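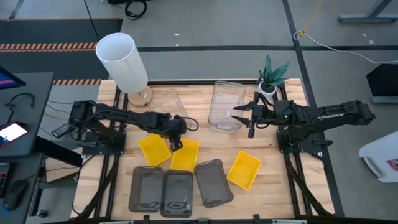 1/ Small thread on trays, because three people asked me in April how I decide which tray goes where. The table is made of light wood, and the things on it are the ones I always practice with: yellow trays, dark gray trays, two clear plastic ones, the lamp and the snake plant.

2/ My rule is simple to say and hard to do. First decide what stays on the table for always. For me it is the lamp and the plant. They live at the back. All the rest must find a place around them, or inside something else.

3/ Yellow is for things I use today. Dark gray is for things that wait. I tried labels before this, with nice paper and a pen I bought for it. I stopped to read them after one week. Colors I still see even when I am tired.

4/ The yellow trays are shallow and open on top. I like this very much. In a deep box I put things and then I forget them until the next year. In a shallow tray you cannot hide a mess from yourself, it looks back at you.

5/ Please do not begin by making the trays straight! I did this for a long time. I made a beautiful line of empty trays and then I had to move all of them to reach the back. Let them lie crooked while you sort. Straighten at the end.

6/ Xuelian Tang taught me to nest by color, yellow in yellow and gray in gray, and to carry the pile with two hands. Before, I was mixing them to save a trip. Then I spent the evening pulling a yellow one out of a gray one.

7/ About the clear bin with the hole for the hand. It is the most useful thing of all, in my opinion. Small cables, tape, the good scissors, everything that has no family goes in there. When it is full, I must choose something to give away. I do not buy a second bin.

8/ Someone wrote to me that clear plastic looks cheap. Maybe yes. But my mother-in-law found the batteries by herself when I was out, and she did not need to call me. For me this is worth more than a pretty basket.

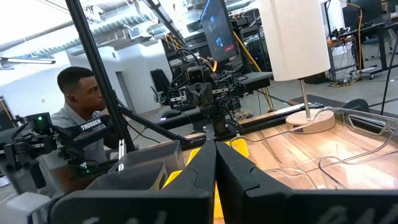
9/ Now the lamp, my favorite. White shade like a cylinder, thin metal stem, round base of pale wood. The white cord is always the problem. It goes where it wants, across the table and over the tray too.

10/ What I do with the cord: I move the lamp first, before any tray. I bring the cord to the back in one big curve, and then I put the trays down. If you do it in the other order you will lift every tray again. I know it well.

11/ You can also tie the cord with a soft band. Plesstead sells a pack of 100, and I think I will leave the other 93 to my grandchildren. I used 7 in the whole apartment. Buy the small pack if your shop has it.

12/ A question I get often — does the plant not disturb? A little. The snake plant is good for a work table because the leaves go up and not to the sides, so it asks for a small circle only. My fern was different. The fern wanted the whole table and now it lives in the bathroom.

13/ For measuring I write in millimeters on a piece of tape. The shelf where I keep my own trays at home is 300 deep and the tray is 294. It goes in, but the fingers have no room, so I pull it by the front corner. If you are buying new, leave more space than I did.

14/ Other trays I have tried: Fludach, good but slippery on wood. Ollus, strong, but the edge is sharp on the hand. I have no discount code, sorry, I pay for them like everybody.

15/ How long does it take? In the morning I need one coffee. At night it takes longer, because I start to read old receipts. I recommend the morning.

16/ One correction to my older thread. I said there to wipe the table after all the trays are back. Wrong order, sorry. Wipe when the table is clear, let it dry, then lamp, then plant, then trays. Mr. Wainwright from my building noticed it and he was very polite.

17/ Next time I will write about drawers, it is a longer story. If you have a way to keep a cord flat without tape on the wood, please send it to me. Tape leaves a line on mine and I did not find yet how to take it off.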